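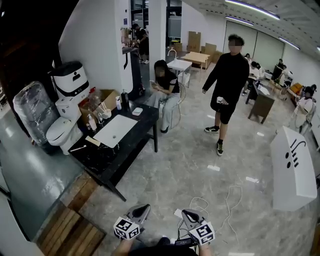 Dinu is moving, and if you have ever tried to turn around inside the old shop on Pesura Street with a coat on, you know this is good news! The bathroom furniture store has taken the big room behind the Rivo bakery, and it opens to the public on Saturday, February 3. I got to poke around this week (thank you, Vasilică Dinu, for the coffee and for letting me open every drawer you had). They're still very much in the unpacking stage, with cardboard boxes stacked at the back by the big window and something large in clear plastic film leaning against the wall, but the first bathroom corner is already set up and I kind of want to live in it. The vanity has a black marble top on black metal legs, with a white basin, and somebody has gone to the trouble of putting out pump bottles, a little white dish and a cup of toothbrushes so it looks like a real person's bathroom. There's even a toothbrush left lying near the front edge of the counter, exactly like at my house.

That corner is going to be one of several. Vasilică told me the old shop only had space to show pieces side by side along a wall, so customers would fall in love with a cabinet and then find out at home that the door hit the toilet. The new place is laid out in bays the size of ordinary city bathrooms, and you can walk in, sit down, stand up and see where your elbows go. The marble-patterned floor stays through the whole front half of the room. He wanted to replace it and Nazma Abeysekara, his business partner, talked him out of it. I'm with Nazma.

She's the one who handles the used and returned pieces, and this is the part I'm most excited about. From opening day there will be a shelf of single basins, odd faucets, mirrors with a scuff on the back and display vanities that have done their time. Prices start at $10. I asked if I could put my name on a basin right now and was told, very nicely, to come on Saturday like everybody else.

A bit of history for the newcomers. The shop started in 2000 as a repair counter, mostly toilet tanks and leaky taps, and Vasilică's father ran it with one bench and a radio. The repair counter is coming along to the new address. You can still bring in a faucet in a plastic bag and ask what on earth is wrong with it. Sebastian Stoica will be on that counter Tuesday through Saturday, and he says to please bring all the pieces, including the tiny rubber one you think doesn't matter.

The lease on the old shop runs out in September, so for a while there will be two doors. Pesura Street becomes the pickup point for online orders and the new room does everything else. If you already have something on order, your slip will say which one to go to, and if it doesn't, call before you borrow your brother-in-law's van.

Parking is the one thing I heard grumbling over. There are 9 spaces in the yard and the bakery's customers use them too, particularly before noon. Mirsad Perić at Rivo told me he's fine with sharing as long as people don't leave a trailer across his delivery door, which has apparently happened already. The 14 bus stops at the corner of Cirau Lane, a short walk away, although I wouldn't want to carry a vanity onto it.

Opening day runs from 9 in the morning until 5. There'll be pastries from next door while they last, and a drawing for a wall mirror at 2 (you have to be in the room when they call your name, no exceptions, I asked). Regular hours after that are Tuesday to Saturday, 10 to 6, closed Sunday and Monday.

Two more small things. The entrance is through the yard for now, because the street door is waiting on a new lock. And if you're bringing measurements, write down which way your bathroom door swings. Nazma made me promise to put that in.

Posted Jan 26, 2024, in Neighborhood News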